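3.2 Light leakage at the edges of roller blinds

Figure 2. Robot arm and two-fingered gripper over a desk with a purple mat and a clear plastic tray.
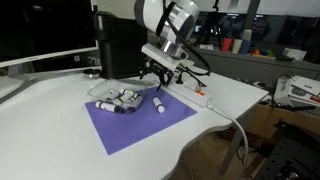 I'd gone into the Prelutthorpe survey fairly sure that fabric was what mattered. Everyone who sells blinds talks about fabric, after all, and I'd believed them for years! So we fitted the same blackout cloth in every bedroom on the street, all of it cut from Skeretel rolls, and changed only the way the blind sat in the window: inside the recess, outside it, or running in side channels (the sort you screw to the reveal).

The cloth did its job everywhere. With the blind down and the meter held flat against the middle of it, we got nothing worth writing down. Move the meter out to the edge, though, and the inside-recess blinds were a different story. Most of them had a gap of 20 mm on the bracket side, and on a bright morning in November that was plenty to read by. I sat on one tenant's bed and read the fitting leaflet to prove it.

Outside-recess blinds did better, as long as the overlap was generous. We'd asked for 65 mm on each side, and where the fitter had managed it the leak shrank to a thin glow along the top. Where a radiator pipe or a wardrobe had got in the way — older houses are full of these — the overlap was less and the glow crept down the wall.

The side channels won, and by more than I'd hoped. Hussam Rawashdeh, who took the night readings with a street lamp outside, had to check his meter was switched on. We did have trouble with one window whose corners were nowhere near 90 degrees, so the channel stood away from the plaster at the bottom. A strip of brush pile sorted that out, and I'd now put it in as a matter of course.

We took 793 readings altogether, and I've left out the ones made while the Adeleke house had its scaffolding up. The Usta cassette blinds were measured separately and I come to them in section 3.3, along with the tenants' grumbles about cleaning the channels.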